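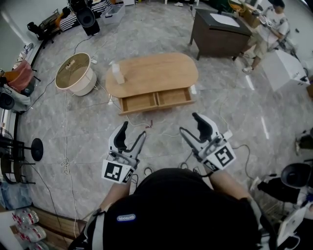 How to clean a polished stone floor without streaks

Many people write to me that their floor looks cloudy after mopping. Mine had the same problem for years, and the reason was too much soap.

What you need: two buckets, a flat mop with a soft cloth, and a neutral floor cleaner. I use the one from Plerker, but any cleaner with neutral pH will do. Please do not use vinegar or lemon on real marble, it eats the shine.

1. Sweep first, also in the corners. Sand makes small scratches.

2. Put 8 ml of cleaner in 2000 ml of warm water. It looks like very little, but it is enough.

3. Fill the second bucket with clean water only, for rinsing the cloth.

4. Wring the cloth well and mop a small part of the room, going backward to the door.

5. Dry this part with a towel before you continue.

If the floor is still cloudy, old soap is left on it. Repeat steps 3 to 5 with plain water. In my kitchen I had to do this on two evenings.

Updated 29 Jul 2022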